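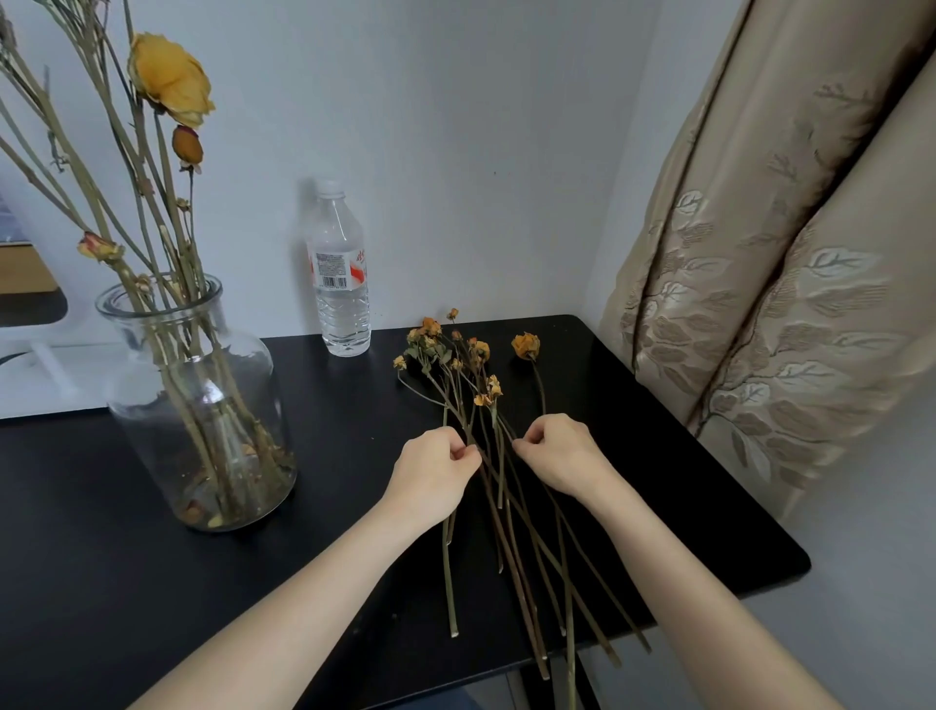
Gulcombe Islands Wall and Travel Map
Publisher: Lockwood
Compiled by Nevzat Şimşekoğlu and Hülya Ekinci
Format: two sheets, printed on both sides
Supplied: folded in a card sleeve, or flat in a tube
Language: English, with local spellings

Product details

The Gulcombe Islands map covers the whole island group, from the northern reefs to the lighthouse rock off the south coast. It shows all five inhabited islands and the uninhabited ones between them, with the sea channels, shoals and ferry lines. The map is meant for travelers, schools and anyone who wants a general reference map of the islands.

Sheet one has the two western islands and the town of Flevunville, the capital and main port. Sheet two has the three eastern islands. The sheets overlap along the central channel, so either one can be used alone. To hang them together as a wall map, trim the right margin of sheet one along the gray line and lay it over sheet two. The grid numbers carry on from one sheet to the next.

Land height is shown by color tints and contour lines, with spot heights on the main peaks. Sea depth is shown in shades of blue. The depths are for general interest only and the map must not be used for navigation.

The index lists almost 3,000 place names, including villages, bays, capes, rivers and springs. Where a place has an older name still in use locally, both are given. Alternate names were checked by Firdevs Coşkun against the parish registers and the old land survey.

What is shown
Paved roads, gravel roads and marked footpaths
Ferry landings, the airport and the landing strip on the eastern side
Parish boundaries
Mangrove, salt marsh, pine forest and farmland
Beaches, by sand or pebble
Lighthouses, wrecks and coral reefs
Springs and public water points
Clinics, fuel stations and post offices

On the back

The back of sheet one has a street plan of Flevunville with the harbor front, the old quarter and the bus station, and a smaller plan of the airport road. The back of sheet two has short notes on climate, geology, population and history, written by Sinan Kocabaş, along with a rainfall chart and a table of distances by road and by ferry. The rainy season peaks in August, and some gravel roads on the eastern islands are closed at that time. These are marked with a broken brown line.

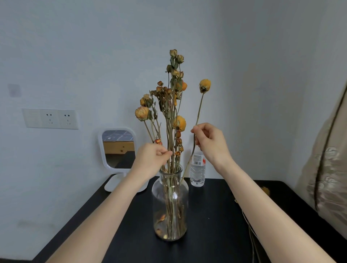

Arranging dried flowers in a clear glass vase.

Paper and finish

The folded version is printed on a tear-resistant synthetic sheet and can be wiped with a damp cloth. It can be written on with a pencil or a permanent marker. The flat version is on heavy matte paper and is better suited to framing. It is not waterproof. Lamination is available on request for flat sheets only. Laminated sheets can't be folded and are shipped rolled.

Changes in this edition

The coast road on the north shore is now shown as paved along its full length. The ferry line to the salt works has been removed. Parish boundaries follow the revised list. The spelling of several capes has been corrected, and the reef off the south coast has been redrawn from newer survey work. The Flevunville plan now includes the streets behind the fish market.

Ordering

Both sheets are sold as a set. Single sheets can be ordered by schools and libraries by writing to the map desk, attention Berkay Özkan. Please state folded or flat, and the sheet number. Tubes go out separately from other items in the same order.

Also from Lockwood
Toltlow Coast and Estuary Map
Gulcombe Islands Outline Map for Schools, blank, with answer sheet
Map tube with shoulder strap

Page last updated 2020-04-29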